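Notebook, simulation bench
Sunday, November 24, 2019
Open day at Pravside, second half of the programme

I write this in the evening, while I still remember the order of things. The doors opened at ten and we were placed in the small room behind the stairs, with one big screen, one laptop and the old projector as reserve. Ferkance had the large hall with their real machine and of course most families went there first. We had only simulation to show, so I was a little afraid that people would look in and go out again.

Before opening I restarted the Ballodura scene and loaded the kitchen counter version, the one with the stone pattern. Piras was loaded on the second profile in case of a crash, but it was not needed. The lighting was the same as in September. I wanted to make the shadows softer and then decided not to touch anything on the morning of a demonstration.

The task was the simple one: the gripper goes to one of the orange-and-blue pieces on the mat, closes, lifts and carries it to the grey block. I explained it the same way each time. First I said what the arm knows (where the pieces are, where the mat is), then what it does not know (what the pieces are, and why we want them moved). The second part was more interesting for the visitors than I expected, and several asked me to repeat it.

At the first stop I let the gripper wait over the middle piece and invited people to guess which way it would turn before closing. The left one, lying apart from the others, was the favourite of the children. They wanted the arm to go there because it looks easy. It is easy! But the middle one teaches more, as the fingers need room on both sides.
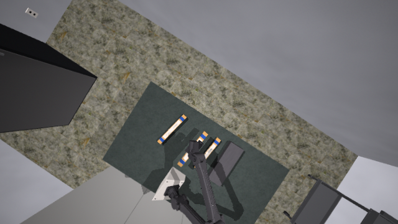 What went wrong before lunch

The run at 11.40 stopped with a planning error. I had changed the approach height from 80 mm to 24 mm for the previous group, to show how close one can go, and I forgot to put it back. The planner refused the next path, which is correct behaviour, but on the big screen it looks like the robot has fallen asleep. I told the visitors the truth and changed the value in front of them. One man said it was the best part of the visit, so perhaps we should keep a small failure in the programme.

Also the sound. The laptop plays a short tone at every grasp and I could not find where to switch it off. After an hour I did not hear it any more, but the people at the next table did.

The block

Many questions about the grey block. Is it a box, is it heavy, can the arm lift it? In the scene file it has a mass of 700 g and no function except to be the target. I should give it another colour next time, or write a label, because a plain grey thing makes people think something is hidden in it.

Afternoon

Fewer people but longer talks. I changed to the wider view, where the large black box and the outlet on the wall can be seen from higher up and the arm looks smaller against all that grey. A teacher asked why we draw a wall outlet if the robot does not use it. I answered that a camera in a real kitchen will also see such things, and the software must learn to leave them alone. She wrote this down, so I hope it was well said.

I also showed how the shadow of the arm falls over the mat. Two students thought the dark shape was a part of the model, and we spoke a good while about how a vision system can make the same mistake. Next year I would like a switch to turn the shadows off and on, so that the difference can be compared directly.

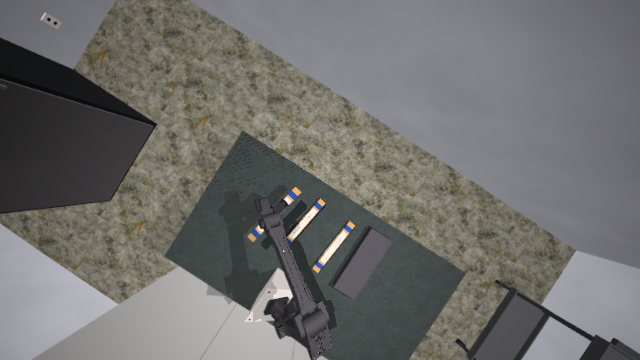 Bilal Qaisi: I read this on the train, and I agree about the shadow switch, but please do it as a separate scene file and not as a key on the keyboard. In the hall we had a key for the lights and the children found it within 2 minutes. For the approach height, could the scene reset to the default at every new group? Then you can play with it as much as you want. And the tone is in the desktop settings, under alerts. It is not from Ballodura at all.

My reply: thank you, I found the tone. Reset of the height is a good idea and I will put it in the start script, together with the speed – this I also changed once and forgot. The separate scene file I will make when the block has its new colour.

Left to do
Return the projector cable to Ferkance, it is in my bag.
Save today's logs before the laptop is cleaned.
Ask the teacher's school if they want the slides. Her address is on the back page of this notebook.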